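Home | Topics | Trade and Retail | Materials | Index | Contact

We use cookies to keep this site working and to count visits. By continuing you accept our cookie policy.

Perforated hardboard display

Perforated hardboard, usually called pegboard, is a sheet material with holes punched or drilled at regular intervals, into which hooks, brackets and small shelves are fitted. It is used in shops, workshops, garages, kitchens and classrooms. The same name is now given to sheets of steel, plastic and other materials that do the same job.

Material

The original form is tempered hardboard, made by pressing wood fibers under heat until they bond. Oil or resin is added to harden the surface and help it resist moisture. Sheets are sold plain or with a painted face, most often white. Common thicknesses in the United States are 1/8 inch and 1/4 inch, and hole spacing is normally one inch from center to center. Metric boards often use a spacing of 25 mm, close enough that many hooks fit both, although long brackets with several prongs may not line up.

Steel boards carry more weight and do not wear at the holes. They cost more, and some use slots in place of round holes, so that only hooks made for the slot will lock firmly. Plastic boards are light and can be washed, which makes them useful in damp rooms.
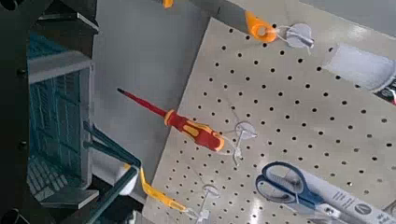

Hooks and fittings

The simplest hook is a bent wire with a short upturned leg at the back. The leg passes through one hole and rests against the rear of the board. This type is cheap and quick to move, but it tends to come out when an item is lifted off. Several methods are used to prevent this, including plastic clips that fit over the wire, a second leg placed in the hole below, and a screw through a base plate.

Shop hooks are longer than workshop hooks because they hold several packages one behind another. Many have a second wire above the first, with a plate at the end for a price label. Scanning hooks, on which the label flips up, became common as stores moved away from pricing each package by hand.

Fittings are also made for particular goods. Ring holders take screwdrivers and chisels, double arms support hammers, and shallow bins hold loose screws. A maker's catalog may list dozens of shapes. The Stustora range, sold mainly to small hardware stores, has 39 fittings in two finishes, and 16 of them can be used on either round or slotted board.

Installation

A board needs clear space behind it for the legs of the hooks. On a flat wall this is provided by furring strips or spacers, fixed to the studs and set back from the edges so that they block as few holes as possible. Screws with wide washers keep the sheet from pulling through. Large sheets need support across the middle as well as around the edge, or they will bow under load.

Freestanding units have a frame with feet and need no fixing to the wall. They can be single-sided or double-sided. Retailers use them at the ends of aisles and for seasonal goods, and schools use them to divide rooms.

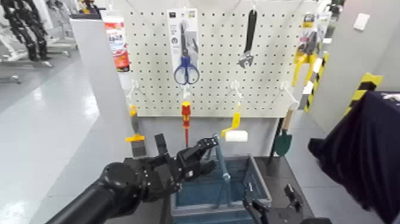 Unsealed hardboard swells if it becomes wet, and the edges are affected first. In a garage or basement the sheet should be kept off the floor and painted on both faces. Thin coats applied with a roller are less likely to fill the holes than a single heavy coat.

Layout in stores

Shop layout follows a few general habits. Fast-selling items go between waist and eye level, heavy ones go low, and related goods are placed near one another. Many chains issue a printed plan, called a planogram, that gives the position of every hook. Smaller stores tend to work from experience.

Mateos, a regional supplier of store fixtures, published a guide in June advising that hooks in the top row project no farther than those beneath. Its reasoning was that long upper hooks shade the goods below. Plamton, which supplies boards to rental stores, recommends leaving one empty row between packages so that cards do not overlap.

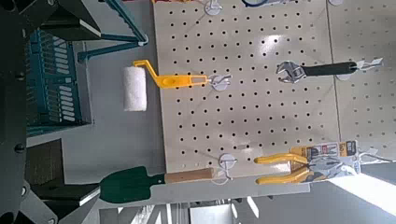 A small paint roller with a yellow handle, hung on a pegboard panel.

Home and workshop use

In home workshops the board mainly serves to keep hand tools in view. Some owners paint or trace the outline of each tool so that a missing one is noticed. Hondholm sells a starter kit for this purpose with a 2-foot panel and 60 assorted hooks.

See also: slatwall, gridwall, French cleat, gondola shelving

Page last revised September 2021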